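The Irow Bench Code

The Irow Bench Code is a set of good-practice rules for two-armed tabletop robots that sort and handle small household and office goods. It was first drawn up in April by Tõnu Baranauskienė at the Atelus workshop, and has since been taken up, with a few friendly amendments, by the Grīnberga and Flosent benches. The full code runs to 125 clauses, though most people who work with it every day will cheerfully admit to using a much smaller handful.

Scope

The code covers benches where 2 arms share one work surface and can reach the same tray. It has plenty to say about where things live when they aren't being handled (shelves, baskets and organisers belong at the walls, please!) and about giving each arm a clear way in to the middle.
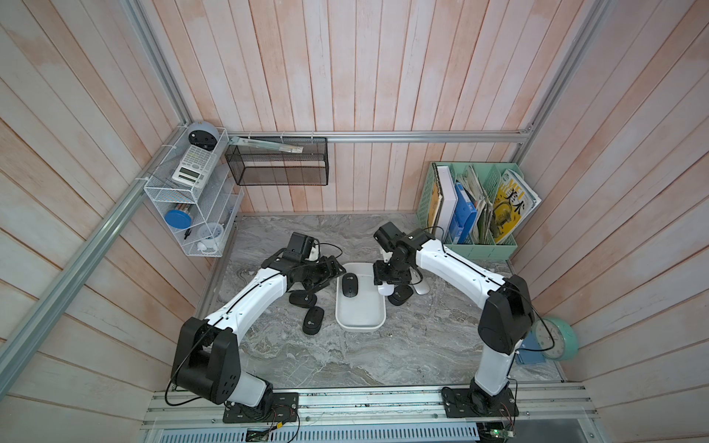
Handling of single items

A gripper should come to a rounded object such as a computer mouse from both sides, low down, and as evenly as the shape allows. The code asks operators to favour the body of the item and keep well away from wheels, buttons and ports, and it sets a modest closing speed for anything with a moulded shell.

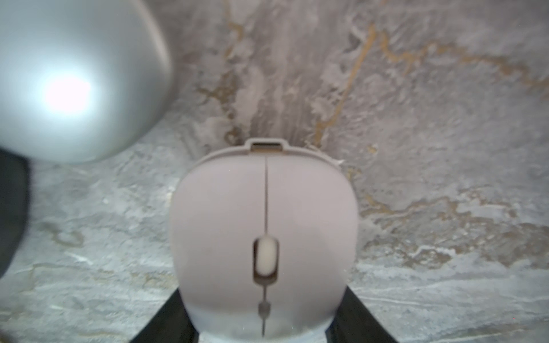

Grip force is left to the individual bench, within limits, and the chosen value has to be written into the log before a session begins. Early drafts tried to fix one figure for everybody, which made for some long and rather spirited afternoons, and the idea was dropped.

Shared space

The tray is treated as common ground. Either arm may enter it, but when both are over it at once they must slow down, and one of them has to be named beforehand as the arm that gives way. 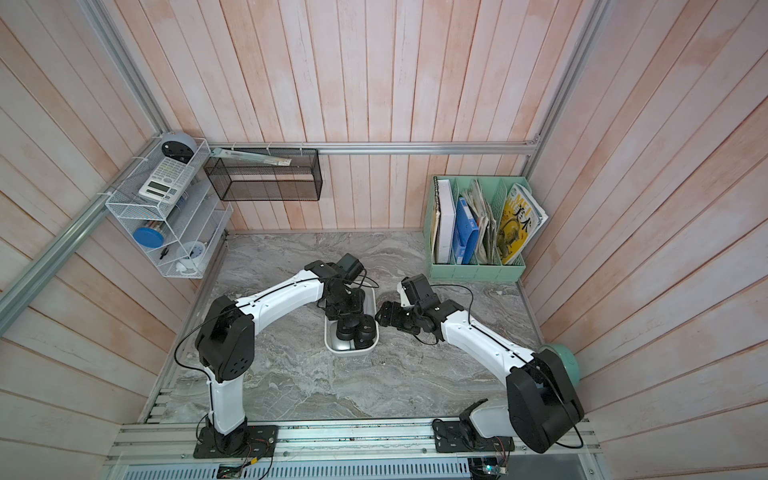 Giving way means stopping first and drawing back second, so that cables have a moment to settle. Clause 296 of the old draft numbering, still quoted fondly by long-time users, also asks for the cable run along each forearm to be checked at the start of every shift.

Clearing and reception

Before an arm is parked, the surface within its reach should be looked over for crumbs and specks, and the fingers left open.
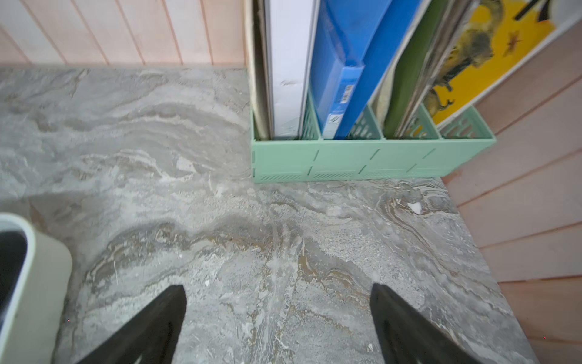 Grīnberga has replied that the clearing rule is sound but too gentle, and that a proper wipe-down ought to be compulsory between sessions. The matter is still open, and the present wording stands until the next revision.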